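Lulier kitchen caddy, the 2 bin version. Bought at Paju in the September sale, had it most of a year now so figured I'd finally write it up.

Short version: good. Not $105 good, maybe. Paid less than that and I'm happy.

Lid is the best bit. Closes soft, stays shut, and the smell from the scraps side is pretty much gone even in a warm week. Hinge hasn't gone wobbly. The colour (they call it "Mesto grey", it's just grey) hides finger marks well. Pulls out on a runner, fits under the sink if your pipes aren't in a silly spot. Mine were. Had to shift the shelf over, took an evening and some swearing.

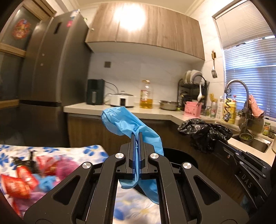 Bags. Lulier want you to buy their own liners and they're dear for what they are. Don't bother. Ordinary small ones from the supermarket fit fine if you fold the top over the rim and tuck the extra under the little clip. Compostable ones go soft if you leave them too long, so change them every couple of days or you'll be scrubbing the bucket. Ask me how I know.

Bad stuff. Instructions are tiny drawings, no words, and step 2 is just wrong, the bracket goes the other way round. The front foot fell off in the first month. Emailed them, got a new one in the post, no argueing, so fair play there. Handle on the recycling side digs into your fingers when its full.

Also looked at the Droltero, which has a pedal and a nicer handle but it's $266 and too tall for our cupboard anyway. If you've got the floor space go and try one in the shop first.

Four stars. Would of been more with a decent handle.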